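5. Clearing and Wiping the Table

The Sunetti table has a light wooden top. Clear it before wiping, and wipe it after each meal.

1. Set the tray near the front edge, where it is easy to reach.
2. Put loose fruit in the tray. Leave grapes out so they are not crushed.
3. Empty the bowls and cups. Stack bowls of the same size.
4. Carry the tray away with both hands.
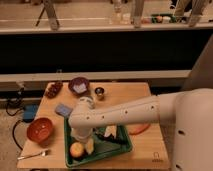 Figure 7. Green tray with fruit, bowl and spoon to the left

5. Wring out a sponge in warm water and wipe along the grain.
6. Dry the top with a soft cloth. Wait 5 minutes before putting anything back.

Note: The printed logo in the lower right corner may be wiped like the rest of the top. Do not scrub it.

CAUTION: Do not leave a damp sponge or metal spoon on the wood overnight. Marks left this way are not covered by the 2-year warranty.

For stains that remain after wiping, see Section 7.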